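Teaching a Two-Arm Setup to Handle Paper Cups: Bench Tips
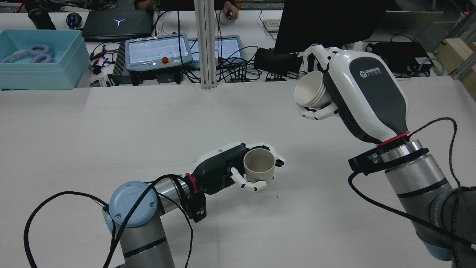

One cup in one hand, the stack in the other.

Quick notes, written between sessions. Posted 10/06/2024. Mostly for people who already have the arms running and are now finding out that cups are harder than blocks. Works for hand guiding and for remote driving, I'll say where it differs.

Cups first

Buy more than you think. A sleeve of 40 is gone by lunch if you're learning. Crushed ones go in the bin right away, a bent rim will teach the arm a bent rim.

Same brand all week. Wall thickness changes, grip changes, and your Monday demos won't match the rest. We got through 600 before figuring that out.

Paper cups from a tight sleeve stick together. Fan the stack once by hand before you start. Twist, don't yank.

Closing the fingers

Set a stop on the grip. Do it before anything else. With the glove it's very easy to squeeze like you're holding your own coffee, and you feel nothing back.

Test the stop on an empty cup, then on the stack. Two diferent numbers. The stack is stiffer and can take more.

Thumb low on the cup. High thumb pushes the rim into an oval and then the next cup won't nest.

If the fingers creep during a hold, save the pose again. Don't chase it with the glove.

Which hand does what

Pick one hand for the stack and keep it that way. Swap halfway and you've basically got two tasks in one folder.

Stack hand moves slow or not at all. Let the single-cup hand do the travel. Two moving hands looks nice, trains badly.

Stack tipped on its side is easier to pull from or feed into than a straight up one. Don't tip so far the end cups slide out.

Hand guiding

Go behind the wrist, never by the fingers. Finger joints don't like being dragged.

Free-drive on one arm at a time. Other arm parked and locked.

Check the payload setting after you swap hands or add anything to the wrist. Wrong payload and the arm drifts when you let go. Ask me how many cups that cost.

Remote driving

Sit where you can see the gap between the two hands. The screen view flattens it. A low stool off to the side helped me more than a second monitor did.

Start every run with your own arms in the same posture. Elbows on tape marks if you have to.

Slow down at contact, then pause. A short hold before and after each grab makes trimming way easier later.

Don't fix a botched grab on the fly unless you want fixes in the set. Stop, reset, go again. Recoveries are useful, record them on purpose and put them in their own folder.

Cables

Give them slack at the wrist and check it at full reach, both arms. Hand cables are the ones that get pinched.

Loose loops are fine, loops that can hook a finger are not. Soft hook-and-loop ties. No zip ties near a joint.

Do one full dry run with no cups and watch only the cables. Boring, do it anyway.

Table and desk

Clear the table down to the cups. Clutter behind it is ok if it stays put, but don't shuffle it around mid session.

Pendants within arm's reach of whoever is supervising, stop button facing them. Nothing stacked on top.

White cups on a white table are a pain for the camera. Ours stayed white becuase the real job is white on white. If yours isn't, put down a dark mat.

Lights the same morning and evening. Blinds down.

How many demos

We aimed for 300 clean ones on the single cup. Fewer would probably do with a fixed start spot. Move the start a bit each time if you want it to cope later.

Stop when your wrists get tired. The last batch of the day is always the junk batch.

Name files the minute you finish. Date, task, hand, good or bad. "final2" tells you nothing on Thursday.

Still to write up: lids. Lids are awful.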